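Minutes of the October meeting, Mosamel Street Residents' Association

Typed up by your secretary, who had the good chair this time and still only filled half the notepad. If I've got anything wrong, shout before the next meeting and I'll fix it.

We started at 7:10, ten minutes behind, as the parking on Grastis Avenue was terrible again (more on that below!). We had enough people for a quorum, so everything we voted on counts. The September minutes were approved with one correction: the leaf pickup is every other week, and I had written every week. Sorry to anyone who dragged their bags out for nothing.

1. Block party wrap-up

I thought it went really well, and so did most of the room. We took in $215 from the bake table and the plant swap, and the bounce house people gave us back our deposit without an argument, which makes a change from last year. The chili ran out before seven, so next year we want more chili and less potato salad – there was a LOT of potato salad left over, and I know because I was eating it until the following weekend.

There was some grumbling about the music being too loud at the Biswas Court end. We agreed to put the speakers by the mailboxes next time and turn them toward the street. Somebody also asked for a kids' table with crafts. Good idea, no one has taken it on yet, please come and talk to me if you like glue.

2. The newsletter

It's going out late and that's on me. I have the recycling article, the crossword and the piece about the old Onevton bakery, but I still need the garden column and a front page. I'm going to sit down and type the rest this weekend whether I have everything or not. We voted to keep printing paper copies for the people who want them, up to 90 of those, with everybody else getting it by email. If you'd like to move from paper to email, drop a note in the box at number 13.

There was a long side conversation about font size. The print is going up a notch. I would call that unanimous, although two people had already gone to get coffee.

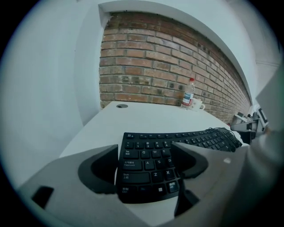
3. Parking on Grastis Avenue

This took up most of the evening. Since the Onevton building reopened, people have been leaving cars on both sides of the avenue from early morning, and the trash truck has had to skip the lower end 3 times. I read out the reply from the city, which says in a lot of words that we can apply for a permit zone if enough households sign a petition.

Opinions were all over the place. Some want permits tomorrow. Others don't want to pay for a sticker to park outside their own house, and I have to say I see their point. A third idea was to ask for no parking on the even side during trash hours only, and that got the most nods. I'm going to call the city and find out if it's even possible before we knock on any doors.

In the meantime, please don't put out your own cones. They keep ending up in the creek.

4. Storm drain at the corner

Still clogged, still smelly. The work request has been in since the summer and I've now got a second request number to go with the first one. We talked about clearing the top of it ourselves with rakes, and a few people are going to do that the morning before the next leaf pickup. Bring gloves. The grate itself stays where it is, we are not lifting it.

5. Email list and the online sign-up

The old list is a mess. Lots of addresses bounce, and there are at least a couple of people on it who moved away when my kids were in grade school. I've offered to start a fresh one and type everybody in from the paper cards, so please PRINT your address on the card. My eyes are not what they were and a lowercase L looks just like a one.

We also went over whether dues could be paid online. The service we looked at takes a cut of every payment, and the feeling was that checks and cash are fine for now.
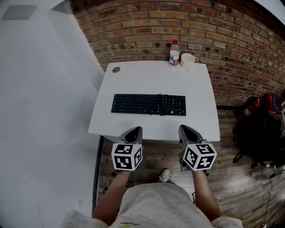

A neighbor from Biswas Court then said that online dues would be worth the fee, as she hasn't owned a checkbook in years and keeps forgetting to get cash. She asked that we look at it again in the spring, and pointed out that half the late payers would probably pay on time if they could do it from the couch. Fair enough – I've put it down for the March agenda.

6. Anything else

The little library needs a new hinge. The lost gray glove from the block party is still in my hallway. Porch lights: please try to leave yours on for Halloween if you're giving out candy, and off if you aren't, so the small ones don't climb all those steps for nothing.

We finished at 8:50. Next meeting is in November, same room, and I'm bringing the pumpkin bars.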